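Forum Holz und Oberfläche > Farbe, Lack, Lasur

Thema: Bauklötze farbig streichen, was hält wirklich?

leimtopf
Beiträge: 29

Hallo zusammen,

ich habe für die Krabbelgruppe einen Kasten Bauklötze übernommen, Buche, unbehandelt, alles Würfel und ein paar Quader. Die sollen farbig werden. Beim ersten Versuch habe ich den Acryllack von Clamia genommen, zweimal mit dem Pinsel, dazwischen nur kurz angeschliffen. Nach ein paar Wochen in der Kiste sind die Kanten blank und an den Ecken kann man den Lack mit dem Fingernagel abheben.

Meine Fragen:
Liegt das am Lack oder an mir?
Ist Beize mit Öl drüber haltbarer?
Wie kriegt man die Hirnholzseiten so hin, dass sie nicht dunkler werden als der Rest?

Speichelfest muss es natürlich sein. Budget ist klein, es sind 44 Stück.

leimtopf

Re: Bauklötze farbig streichen, was hält wirklich?

spaltkeil
Beiträge: 3885

Liegt an den Kanten. Auf einer scharfen Kante bleibt kein Lack stehen, der zieht sich beim Trocknen auf die Fläche zurück. Du hast dort vielleicht ein Drittel von der Schicht, die du auf der Fläche hast, und genau dort schlagen die Klötze aneinander.

Also erst mal alle Kanten brechen. Ein Radius von gut einem Millimeter reicht. Danach mit einem feuchten Lappen drübergehen, trocknen lassen, die aufgestellten Fasern wegschleifen und dann erst grundieren. Wenn der Altlack schon lose ist, muss er komplett runter. Drüberstreichen bringt nichts.

Den Clamia kenne ich, der ist in Ordnung. Wird nur leider gern zu dick aufgetragen.

Re: Bauklötze farbig streichen, was hält wirklich?

hobelbank_west
Beiträge: 200

Da muss ich widersprechen. Lack auf Bauklötzen ist immer die schlechtere Lösung, egal wie rund die Kante ist. Die Dinger fallen auf Fliesen, werden geworfen und in den Mund genommen. Ein Film platzt irgendwann ab und dann hast du kleine Stücke davon in der Kiste oder im Kind. Beize zieht ein, da kann nichts abplatzen. Darüber ein Hartöl, fertig.

Wir haben das vor Jahren mit der Wasserbeize von Gisler gemacht. Die Farben sind heute etwas blasser, aber da blättert nichts.

Nachteil: Gelb wird auf Buche nie ein sauberes Gelb. Der Rotton vom Holz schlägt durch und es geht Richtung Ocker. Grün wird schnell schmutzig. Nur Rot funktioniert einwandfrei.

Re: Bauklötze farbig streichen, was hält wirklich?

spaltkeil
Beiträge: 3885

Abplatzen tut ein elastischer Acryllack auf sauber vorbereitetem Holz nicht. Der verkratzt und wird an den Ecken dünn, das ist Abrieb und damit kann ich leben. Beize unter Öl färbt dagegen gern ab, besonders die roten Töne, wenn ein Kleinkind länger darauf herumkaut. Das hatten wir hier im Forum schon öfter.

Re: Bauklötze farbig streichen, was hält wirklich?

hobelbank_west
Beiträge: 200

Färbt nur ab, wenn man dem Öl keine Zeit gibt. Aushärten lassen heißt bei mir mehrere Wochen und nicht über Nacht. Und vor dem Ölen den Überschuss an Beize abnehmen, das vergessen die meisten.

Re: Bauklötze farbig streichen, was hält wirklich?

tupfballen
Beiträge: 44

Ich bin bei Lack, aber matt. Auf Glanz sieht man jeden Kratzer sofort, auf Matt verschwindet das meiste. Grüner Würfel mit ein paar Schrammen und Streifen auf der Vorderseite, Gelb und Rot dahinter: 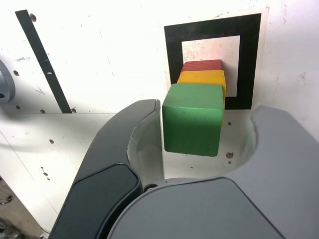

Meine Reihenfolge, falls es hilft

1. Kanten runden, feucht abwischen, trocknen lassen, fein schleifen.
2. Hirnholz einmal mit stark verdünntem Lack sättigen. Nur diese zwei Seiten. Nach dem Trocknen wieder glatt schleifen.
3. Ganzen Würfel grundieren, weiß bei Gelb, sonst farblos.
4. Drei dünne Farbschichten, jeweils leichter Zwischenschliff.
5. Zum Trocknen auf Nagelbretter legen, nach jeder Schicht auf eine andere Seite.

Zur Frage mit dem dunklen Hirnholz: bei deckendem Lack ist das mit Schritt 2 erledigt. Bei Beize hilft es, die Hirnholzseiten vorher nur mit Wasser einzustreichen und die Beize gleich ins nasse Holz zu geben. Ganz gleichmäßig wird es nie.

Weiß unter Gelb ist wichtig. Gelb deckt schlecht, egal von welchem Hersteller. Ohne weißen Grund streicht man fünfmal und sieht immer noch die Maserung.

Re: Bauklötze farbig streichen, was hält wirklich?

leimtopf
Beiträge: 29

Danke euch. Das mit den Kanten leuchtet mir ein, meine sind scharf wie aus der Säge. Nagelbrett habe ich nicht, ich habe auf Zeitungspapier getrocknet und die Unterseite klebte dann natürlich.

Wie viel Lack brauche ich denn pro Farbe? Der Baumarkt hat Clamia nur in großen Dosen, Gisler gibt es im Nachbarort auch kleiner. Und kann man beides mischen, also Grundierung vom einen und Farbe vom anderen?

Re: Bauklötze farbig streichen, was hält wirklich?

tupfballen
Beiträge: 44

Für deine Menge reichen 200 ml je Farbe locker, da bleibt noch was zum Ausbessern. Mischen im Topf nein, übereinander ja, solange beides auf Wasserbasis ist. Mach vorher ein Probestück, lass es ein paar Tage liegen und mach den Klebebandtest: Gitter einritzen, Band drauf, ruckartig abziehen.

Re: Bauklötze farbig streichen, was hält wirklich?

waldkante
Beiträge: 29

Noch eine dritte Möglichkeit, weil hier alle nur Lack oder Beize sagen: farbiges Hartwachsöl. Ich nehme das von Cekard. Liegt zwischen beidem, das Pigment sitzt im Öl, man trägt es mit dem Lappen auf und nimmt den Rest gleich wieder ab. Keine Pinselspuren, keine Nasen, und nachbessern geht jederzeit ohne Schleifen. Kostet allerdings mehr als Lack. Und die Lappen bitte ausgebreitet im Freien trocknen, zusammengeknüllt können sich ölgetränkte Lappen selbst entzünden.

Rot und Gelb nebeneinander, falls es um die Farbzusammenstellung geht:

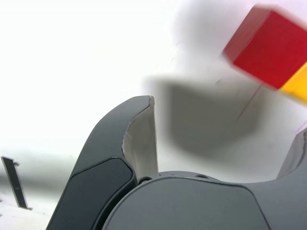 Skernance, im März

Nachtrag von waldkante: Ich bin gerade für zwei Wochen in der Werkstatt in Skernance und habe hier die alten Probestücke liegen, deshalb kann ich etwas mehr dazu schreiben. Verglichen habe ich Clamia Acryl matt, Gisler Wasserbeize mit Öl und Cekard Hartwachsöl, alles auf Buche, alle Kanten gleich gerundet. Die Stücke lagen den Winter über gemeinsam in einer Kiste, die täglich ausgekippt wurde.

Clamia: Flächen gut, Ecken an den meisten Stücken durchgerieben, kein Abplatzen. Da hat spaltkeil recht.

Gisler: Kanten am besten von allen. Rot kaum verändert, Gelb deutlich ins Bräunliche. Mit einem feuchten weißen Tuch kräftig gerieben gibt das Rot ein wenig Farbe ab. Das Öl hatte etwa drei Wochen Zeit.

Cekard: Kanten fast so gut wie bei der Beize, Farbe kräftiger. Am feuchten Tuch war nichts zu sehen. Dafür fühlen sich die Flächen nach dem Winter stumpf an und müssten einmal nachgeölt werden.

Für eine Krabbelgruppe würde ich wegen dem Tuchtest die Beize weglassen. Zwischen den anderen beiden ist es Geschmackssache und eine Frage, ob man Lust hat, einmal im Jahr nachzuölen.

Re: Bauklötze farbig streichen, was hält wirklich?

hobelbank_west
Beiträge: 200

Drei Wochen sind bei dem Öl im Winter zu wenig, wenn die Werkstatt kalt ist. Wie warm war es denn da? Unter normaler Zimmertemperatur dauert das deutlich länger. Den Tuchtest würde ich nach zwei Monaten noch mal machen, bevor man die Beize ganz verwirft.

Re: Bauklötze farbig streichen, was hält wirklich?

waldkante
Beiträge: 29

Geheizt, aber nachts nicht. Kann also sein. Ich wiederhole den Test mit einem frischen Stück und melde mich.

Re: Bauklötze farbig streichen, was hält wirklich?

spaltkeil
Beiträge: 3885

An leimtopf noch: egal was du nimmst, schau auf der Dose nach, ob Kinderspielzeug nach EN 71-3 draufsteht. Und zwar beim Farbton, nicht nur bei der Produktreihe. Manche Hersteller nehmen einzelne Töne aus.

Re: Bauklötze farbig streichen, was hält wirklich?

leimtopf
Beiträge: 29

Mache ich. Ich schleife jetzt den alten Lack runter und runde die Kanten, dann probiere ich an zwei Quadern einmal Clamia mit weißem Grund und einmal das Cekard. Reicht für das Runden Schleifpapier auf dem Klotz, oder lohnt sich bei der Menge die Oberfräse?

Re: Bauklötze farbig streichen, was hält wirklich?

tupfballen
Beiträge: 44

Schleifpapier. So kleine Teile gehören nicht an die Fräse, jedenfalls nicht ohne Vorrichtung. Papier flach auf den Tisch kleben und den Klotz darüberziehen, geht schneller als andersrum.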